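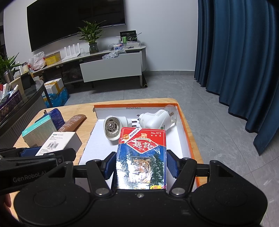

Playing cards, No. 975, and the open carton on the table.

May 8, 2025
Posted by the bench notebook, paper and board room

Humidity cabinet, second week. Picking up from the page with the coffee ring on it.

Cabinet came up to setpoint by mid-morning and held. The Kitow logger and the dial gauge on the door still disagree by 2 points. I trust the logger. The dial has read high since the door seal was replaced, and I have stopped writing its number down. If you open the cabinet, close it with both latches. Yesterday only the top one was done and the trace has a long sag in it from lunch until I noticed.

Board samples. These are the gray chipboard strips from Vrabec, cut with the grain on one half of the set and across it on the other. All were weighed dry, then hung on the rack with binder clips. I am measuring curl by standing each strip on its long edge against the steel rule and reading the gap at the middle. It is a crude method but it repeats well enough if the same person does it. Please don't help with the readings unless you plan to do the whole set.

What I have so far: the cross-grain strips curl early and then mostly stop. The with-grain strips hardly move for the first day and then creep. I expected the difference to be in how much, and most of it is in when. The Zilent lined board behaves differently again. It bows toward the liner side going in and I have not seen it come all the way back after drying. Two of those strips now have a permanent set you can feel with a thumbnail along the edge. I have kept them in the flat file, second drawer, under the blotters. Leave them there.

Glue. Mixed a fresh batch of wheat paste because the old one smelled. Same recipe as on the inside cover, except I strained it twice. It brushed out smoother but it also went on thinner, so the drying times from today should not be put in the same column as the earlier ones. I started a new column. The PVA is fine and there is plenty of it. The methylcellulose is nearly out.

Pasted up the test pairs after lunch and put them under weights between wax paper and blotter. The first pair slid when I set the weight down and I had to redo it. For the rest I laid the board on top by hand and let it sit for a minute before adding the weight, and none of them moved. I should have been doing it that way all along.

Press. The Wellberg press is still stiff on the last turn. I took the platen guard off, cleaned the screw with mineral spirits, and put a little white grease on it. Better for the first few closings, then stiff again. I think the collar is worn on one side. The counter on it reads 2,367, for whoever keeps the service sheet. Until the collar is looked at, use the small nipping press for anything under letter size and don't put a bar through the handle of the big one.

Cutter blade was changed. The old one was leaving a burr on the down side of the board, and this was throwing off my thickness readings on the edges. I remeasured the strips cut last week at the center only and those numbers agree with the supplier sheet. Edge readings from before today are crossed out in the table. I did not erase them.

Weights. Dry weights are on the clipboard. The balance drifts for around 28 minutes after it is switched on, so turn it on when you come in and leave it alone. Zero it with the draft shield closed. Two strips were weighed with the clip still on and I caught it only when I added up the column.

To do:
Order methylcellulose.
Ask Vrabec if the gray board is from the same run as the last lot. The color looks slightly warmer to me.
Pull the wheat paste pairs tomorrow morning and peel one of each.
Recut the cross-grain set with the new blade if there is enough board left.
Write up the curl table before June so it can go in with the storage notes.

Cabinet left running overnight, both latches closed. Logger battery replaced.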